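Skaltau 4.6 volumetric fog: banding and cost on mid-range cards

Forum: Rendering and Shaders
Started by fogbank_lou, 21 January 2020

fogbank_lou
Upgraded our project from Skaltau 4.4 to 4.6 last night and the new volumetric fog is giving me visible bands around every spot light. The old fog was softer and had less detail, but it was smooth. The new one has clear steps in it, worst when the light is pointing away from the camera and the fog density is low.

Settings are the defaults apart from depth slices, which I raised from 64 to 96. That helped a little and cost more than I want to pay. Shadow maps are on for 6 lights. Temporal filter is on. Target is 60 fps at 1080p on a mid-range card.

Is anybody else seeing this, or did I bring over a bad config from 4.4?

tessel8
Check the noise texture slot first. In 4.4 the jitter pattern was built into the shader. In 4.6 it's a texture you assign in the fog volume, and upgraded scenes come in with the slot empty. No jitter means the temporal filter has nothing to average and you get steps.

fogbank_lou
Slot was empty. Assigned the one that ships in the engine folder and most of the banding is gone. There's still some at the edges of the cones. Thanks.

Krystyna Kołodziej
The leftover bands at the cone edges are the slice distribution. The new default is exponential with a far distance of 383 meters, so if your level is indoors almost all of your slices are going to places nobody stands. Pull the far distance in to whatever the longest sight line is and put the slice count back to 64. We did that on Lencho and ended up with better fog than 4.4 for less time.

There is a catch. If you have any outdoor views through windows, the fog stops at the far distance and you'll see the cut. Blend to the plain height fog over the last quarter of the range and it's hard to spot.

mopwater
I'd go the other way and drop the volumetric fog completely for indoor work. Fake cones with a soft depth fade look fine and cost next to nothing. We shipped two games like that.

tessel8
Fake cones look fine until something walks through them. No shadow in the beam, and players do notice it now.

mopwater
Some do. Most of them are looking at the thing that walked through. I've read every review of Fikilley and there isn't one that mentions light shafts.

Krystyna Kołodziej
Reviews aren't a great test for that. People don't write down that the lighting felt flat, they say the level was dull. But I agree it depends on the game. If the camera is fixed, cones are enough.

ridgeline_p
Different numbers for comparison. Outdoor scene, forest, one sun plus 4 local lights, 1440p. The fog pass in 4.4 took 1.9 ms. In 4.6 with defaults it takes 2.6 ms. With the local lights set to skip fog shadows it goes down to 1.7 ms and I can't tell the two apart except in a side by side.

The flag is per light, under Advanced, called "Cast volumetric shadow." It's on by default for every light in the scene, including tiny fill lights that have no reason to be in the fog at all. Turn it off for all of them, then turn it back on one at a time where you miss it.
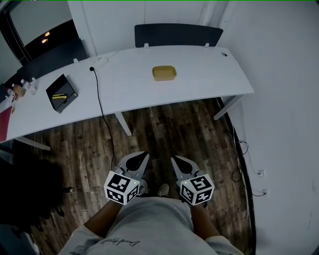

Also worth knowing that the in-editor profiler counts the fog shadow cost under Shadows and leaves it out of Volumetrics. If you only look at the Volumetrics line, turning the flag off seems to do nothing. Look at total frame time.

mopwater says the profiler line has been wrong since 4.2 and that the bug report for it was closed as "by design."

ridgeline_p
It was reopened in June. No fix yet as far as I can see.

fogbank_lou
Tried both suggestions together. Far distance at 29 meters (it's a basement level, nothing is longer than that), slices back to 64, fog shadows off on everything except the two big lamps and the flashlight. The bands are gone. Frame time is lower than it was in 4.4.

New problem. When the flashlight moves fast there's a trail behind the beam. It lasts maybe half a second.

tessel8
That's the temporal filter. History weight defaults to 0.95. Try 0.85.

fogbank_lou
0.85 fixes the trail but the noise comes back and the whole room looks grainy.

Krystyna Kołodziej
You can set history weight per light in 4.6. It's not in the panel, you have to add the property in the light's config file: fogHistoryWeight. Leave the global value at 0.95 and put the flashlight at 0.8. The grain will only be inside the moving beam.

tessel8
Didn't know that one. Is it documented anywhere?

Krystyna Kołodziej
One line in the release notes, under Ninero plugin changes for some reason. The plugin used to add the same property and they moved it into the engine. If you still have Ninero installed, remove it before you set the value or the two will both write to the same buffer and you get black squares.

pixel_ditch
Can confirm the black squares. Spent an evening blaming my driver.

mopwater
So to get smooth fog in a basement you need a noise texture, a custom far distance, a flag on every light, and a hidden property in a config file. I'll stay with cones.

ridgeline_p
Three of those are one-time settings you can save in a project template. The flag is the only one you touch per light, and you can select them all and do it in one go.

mopwater
Fair enough on the template. The defaults are still bad.

tessel8
No argument there.

fogbank_lou
Per-light history weight works. Flashlight at 0.8 still had a slight trail when I spin the camera, 0.75 is clean. I didn't have Ninero so no squares. I'll post the config later tonight for anybody else upgrading from 4.4, and I'm changing the title to solved.

pixel_ditch
Please include the noise texture path too. Mine isn't in the engine folder, I think I unchecked sample content when I installed.

fogbank_lou
Will do. It's under shared/noise on my machine, the 128 version.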